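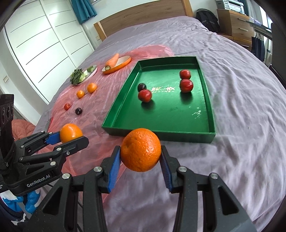

橙子季快过完了，写一点橙子

三月了，Dristside的雨还在下，我家厨房窗台上还有一排橙子。其实十二月的时候就想写这篇，标题都打好了，然后一直拖，拖到超市门口最显眼的那块地方已经开始摆草莓（淡得要命的草莓，我买过了，你们别买）。再不写今年就真的不用写了，所以趁今天晚上没事，泡了一壶茶，想到哪儿写到哪儿。

先说明，我不是什么水果专家，就是一个每年冬天要吃掉很多很多橙子的人。搬到这边以前我对橙子没什么特别的感情，小时候家里冬天永远是橘子，一箱一箱放在阳台上，放学回来书包一扔就去摸两个，冰牙，手指头黄黄的，被我妈说了一整个冬天。橙子在我家属于"客人来了才切"的水果，切成月牙，摆一圈，插几根牙签，轮到我的时候只剩两头那种皮厚肉少的小块。所以长大以后第一次自己一个人坐在沙发上，把一整个橙子从头吃到尾，不用分给任何人，那个感觉真的很富有。

搬到这里的第一个冬天特别难熬。下午还没干什么天就黑了，屋里的暖气片又是那种只会响不会热的，我记得有一阵客厅的温度计一直停在14度，穿着羽绒服看电视。那段时间唯一让我觉得有点颜色的东西就是橙子。下班路上买一袋，回家全部倒在一个大盘子里，放在桌子正中间，也不一定马上吃，就放着，看着。后来就成了习惯，一直到现在，冬天桌上没有橙子我会觉得这个家哪里不对劲。

去哪儿买

大超市的橙子我基本不买了。一年到头都有，一年到头一个味道，切开来颜色倒是很漂亮，吃进嘴里像橙子味的水。网兜装的那种尤其要小心，里面总藏着一个软的，回家一拆，整袋都沾上那股霉味。

我现在主要在Khan买。Khan是我们这边坡下面的一家杂货店，门脸很小，进去以后深得吓人，走道窄到两个人要侧着身子过。前面是香料和大袋的米，中间是各种我到现在还不认识的豆子，水果堆在最里面，灯光昏黄，每个橙子看起来都很好吃（这一点要警惕，拿到门口再看一眼！）。好处是他们家的水果全部散卖，随便挑，没人催你。星期二上午到货，我有时候会早出门一会儿绕过去，箱子刚撬开，纸还没揭掉，一整个后半间都是橙皮的味道，真的，光站在那里闻一闻都值得绕那段路。

另外就是Drundach的集市，坐公交要晃很久，冬天只有周末上午开。那边有一个摊子专门卖柑橘，血橙、脐橙、苦橙、还有一种长得歪歪扭扭的大家伙，皮上疙疙瘩瘩，丑得很有个性，剥开却甜得发腻。苦橙只出现几个星期，错过就等下一年，我去年就错过了，气得不行，今年一月份特地在冰箱上贴了条子提醒自己。结果去的那天下雨夹雪，摊子倒是照常摆着，橙子上面全是水珠，我装了满满一布袋，回来的公交上袋子底还裂了个口，滚出去一个，一路滚到司机后面，一个小朋友给我捡了回来。

怎么挑

关于挑橙子，网上说法太多了，什么看肚脐大小分公母，什么皮要糙什么皮要滑，我试来试去，最后只信一条：掂。同样大小的两个，一手一个，哪个沉拿哪个。沉的那个水多，这个从来没骗过我。

颜色我不太看。有些橙子带一点点青，照样很甜，有些红得像化了妆，切开是棉花。皮的话，要吃果肉我会挑毛孔细一点、摸起来紧的，要用皮做东西我反而喜欢厚皮粗孔的，油多，刨子一擦满厨房香。闻一闻也有用，在蒂那头闻，没味道的一般吃起来也没什么味道。捏起来有一块软的，放回去，别心软。

还有一点，不要一次买太多！这句话是写给我自己看的。我每年都要犯一次这个错误，看到便宜就往袋子里装，今年最夸张的一次抱回来28个，水果盘放不下，窗台也放不下，最后连沙拉盆和洗菜篮都征用了。第一个星期吃得很开心，第二个星期开始见到橙子绕着走，第三个星期就有橙子开始长绿毛。橙子长毛是会传染的，一个坏了旁边的马上跟着坏，所以如果你也手痒买多了，每天晚上翻一遍，把可疑的那个先拿出来吃掉，或者拿出来煮掉。

说到放哪里，我试过冰箱也试过外面。打算一个星期内吃完的就放外面，室温的橙子香味足，冰箱里拿出来的那种又冰又闷。吃不完的进冰箱最下面那格，用厨房纸一个个包好，别洗，洗过的坏得特别快。

剥还是切

这个问题我和家里人吵过好几次，属于那种每年冬天都要重新吵一遍的家庭保留节目。

我是切派。先切掉两头，立起来，沿着弧度一刀一刀把皮连白络一起削下来，再横着切成圆片，码在盘子里，汁水流出来也不浪费，端起盘子喝掉（在家里没人看见）。对方是剥派，觉得橙子就应该用手，切是对橙子的不尊重，而且切完还要洗刀洗板。可是剥派剥橙子的现场，你们没见过，指甲缝里全是白的，汁滋得墙上都有，剥完一个橙子擦半天桌子，还好意思说切的人麻烦。

今年我们达成了一个暂时的和平：皮薄的切，皮厚的剥。那种疙疙瘩瘩的丑橙子确实适合剥，皮和肉之间有空隙，大拇指一插就开了，连我都得承认很爽。

还有一种吃法是我外婆的，用勺子柄。先在橙子皮上划几道竖线，然后把不锈钢勺子柄伸进去，贴着果肉慢慢转，整块皮就能掀起来，里面干干净净的。我小时候觉得这简直是魔术。去年冬天忽然想起来，试了一次，勺子打滑戳到了虎口，贴了好几天创可贴。魔术还是要看人的。

感冒的时候还有蒸盐橙，这个很多人家都有吧？顶上切个盖子，肉上戳几个洞，撒一点点盐，盖回去，上锅蒸透，连肉带汁吃掉。有没有用我不敢说，反正咳嗽的时候有人给你蒸一个热乎乎的端过来，心情上是好了一大半。味道嘛……第一次吃的人可能会愣一下，咸咸苦苦的，皮的味道全进到肉里了。我自己一个人住的时候从来不蒸，总觉得这个东西必须是别人蒸给你的才算数。

今年的果酱

好了，说到重点，苦橙果酱。其实我想写这篇博客，一大半就是想记一下今年的果酱，不然明年又忘得一干二净，又要从头查一遍。

我第一次做是刚搬来那年，跟着一本从二手店淘来的旧菜谱，菜谱前面几页还掉了，所以我是从"加糖"那一步开始看的。可想而知。煮出来一锅黑褐色的东西，冷了以后硬到插不进勺子，锅泡了三天才洗出来。第二次相反，怎么都不凝，最后当糖浆用，浇在酸奶上吃了一个春天，倒也不难吃。

今年算是第一次自己觉得满意的，写一下做法，很啰嗦，不喜欢看的跳过去。

苦橙洗干净，用刷子刷。对半切，榨汁，籽和里面的膜统统留着，别扔！凝不凝就靠这些东西。我以前嫌籽麻烦，全倒进垃圾桶，然后在锅前面搅啊搅，搅到手酸还是一锅汤。现在老老实实找块纱布，把籽和膜包起来扎紧，跟皮一起泡。

皮切丝。这是最花时间的一步，也是我最喜欢的一步。我喜欢切得粗一点，吃的时候能咬到，嚼起来有点韧有点苦，抹在吐司上看着也热闹。家里那位喜欢细的，那他来切（他没有来切）。我一般这个时候放个播客，切完一集刚好差不多，有时候播客太好听，切得一段粗一段细，无所谓。

切好的皮、果汁、纱布包，加水没过去，多加一点，放一晚上。第二天连水一起煮，小火，不加糖，煮到皮用手指一掐就断。这一步千万不能急，皮没煮软就放糖的话，它会一直硬下去，糖一进去就定型了，再煮多久都没用。我去年就是急了，（对，去年错过了苦橙，用普通橙子加柠檬凑合着做的），做出来的皮像在嚼橡皮筋，送了一罐给邻居，后来在楼道里碰到都有点不好意思。

皮软了以后把纱布包捞出来，放凉一点，戴着手套使劲挤，会挤出来一种滑滑的、有点恶心的东西，全部挤回锅里，那就是果胶。然后放糖。糖的量大家吵得很厉害，传统菜谱给得非常多，看着都牙疼。我是果子多重就放多重的糖，算偏少的，所以成品没那么耐放，开了罐要放冰箱。称糖我用的是一台Limico的小厨房秤，用了好多年了，屏幕右边缺一道，所以6和5长得差不多，我经常要把东西拿起来再放一遍才敢确定。今年还加了一小块老姜，切细丝，称出来64克，或者54克，你们懂的。

糖化了转大火，一直滚，这时候人不要走开。泡沫会涨上来，涨得很吓人，所以锅一定要大，大到你觉得浪费的那种。冰箱冷冻格里提前放一个小碟子，觉得差不多了就滴一点在上面，等一会儿用手指推一下，起皱就好了，不起皱继续。我总共推了大概五六次，每次都觉得这次肯定行了，每次都不行，然后忽然就行了，那个皱皱得特别明显，我一个人在厨房里喊了一声。

关火以后别马上装瓶，放一会儿，搅一搅，不然皮全浮在上面，下面半瓶光秃秃的。瓶子提前在烤箱里烘热。装好，拧盖，然后就是我最期待的环节，坐在旁边等盖子"啵"的一声凹下去。一个一个地"啵"，隔得有长有短，晚上躺在床上还听见厨房传来最后一声，舒服极了。

刚做好的时候不要急着下结论，第一天吃总是太冲，又苦又甜各管各的。放两个星期再开，味道就合到一起了。今年加了姜的那几瓶我本来有点担心，上星期开了一瓶，抹了厚厚的黄油再抹果酱，站在厨房里吃掉两片吐司，又烤了一片。明年还加姜，记下来了。

皮的用处

平时吃的甜橙，皮我也不太舍得扔。刨下来的屑可以冻起来，装在小盒子里，煮粥、烤蛋糕、拌馅，挖一小撮进去。我最喜欢的是炒糖色烧排骨的时候扔两条橙皮进去，快出锅再捞走，肉里面有一股清清爽爽的味道，来吃饭的朋友每次都问放了什么，我每次都装神秘。

晒陈皮我放弃了。这边的冬天没有太阳，第一年我认认真真地串了一串挂在窗边，过了几个星期去看，软塌塌的，背面一层毛。后来改用暖气片烘，烘是烘干了，可是闻起来就是干橙皮，和陈皮一点关系也没有。而且老家的人听说我用橙子皮做陈皮，笑了我好久，陈皮要用柑，我那时候真的不知道。现在烘干的皮就拿来丢在衣柜里，或者煮一小锅水，加根桂皮，放在灶上小火咕嘟，家里炸过鱼以后特别需要。

糖渍橙皮倒是每年都做一点，过年前后吃。皮先用水煮几遍去苦，换水，再煮，再换水，然后糖水里慢慢煮到透明，捞出来一条条晾在架子上，滚一层砂糖。晾的时候厨房台面到处黏糊糊的，袖子黏，手机黏，冰箱把手也黏。有一半会蘸黑巧克力，蘸的时候总有几条断掉的，断掉的当场处理，进我嘴里。今年这一批可能换水换少了一遍，苦味比较重，家里人吃了一条就不碰了，我倒觉得正好，配浓茶，一晚上不知不觉半盒没了。

一点点抱怨

榨汁。我真的不理解榨汁。那么多橙子，榨出来小小一杯，一口就没了，然后剩下一堆皮和渣，还有一个有无数小缝的榨汁机要洗。我们家那台榨汁机是别人搬家送的，占了橱柜很大一块地方，一年用不到两次，每次用完洗的时候我都发誓要把它送走，每次又放回去。如果有谁住在Dristside想要，留言，真的，来拿。

还有就是水果沙拉里的橙子。橙子和香蕉放在一起会让香蕉也变得酸酸的软软的，两边都没捞着好。橙子要和什么放在一起的话，我推荐紫洋葱和黑橄榄，切薄片，橄榄油，一点盐，很多黑胡椒。听着怪，第一次别人端给我的时候我也犹豫了，吃完以后整个冬天隔三差五就要拌一盘，配烤鸡，配烤鱼，配剩饭都行。茴香头切得薄薄的放进去也好吃，茴香头Khan偶尔有，没有就算了。

橙子和巧克力我是赞成的，橙子和咖啡我还在考虑。Drundach集市旁边有家小店卖橙汁兑浓缩咖啡，加很多冰，我在大冬天点了一杯，坐在外面等公交，边喝边发抖，喝完也没弄清楚到底喜不喜欢，可能得夏天再去一次。

快没有了

上个星期去Khan，最里面的架子上橙子已经让出来一半地方，摆上了第一批芒果。剩下的橙子皮有点皱，拿起来轻飘飘的，我挑了半天只挑到几个还算沉的。结账的时候柜台的阿姨往袋子里多塞了一个，说快没有了，下次就要等冬天了，我居然有点难过，一路走上坡，袋子勒着手指头，在想晚上怎么吃。

最后是切了吃的，撒了一点点肉桂粉。甜还是甜的，就是没有一月份那么多汁了。

果酱还剩几瓶，放在橱柜最上面那层，我个子矮，要踩凳子才够得着，故意的，省得每天早上都去挖。有一瓶要寄回家给我妈，她说她不爱吃苦的，但是每年都会问一句今年做了没有。前几天去问了邮寄的价钱，比瓶子里所有的东西加起来都贵，还要填一张很长的单子，里面装的是什么、多重、有没有肉，我站在柜台边上想了半天果酱该归到哪一类。

对了，之前有读者留言问我装果酱的瓶子在哪里买的，都是攒的，腌黄瓜的、芥末酱的、番茄酱的，洗干净泡掉标签接着用，只有盖子要换新的，闻一下就知道，腌黄瓜的盖子洗多少遍都是腌黄瓜味。我有一年偷懒没换，那瓶果酱打开来……算了，不说了，茶也凉了。

下一篇大概写大黄，如果院子里那棵今年还肯长出来的话。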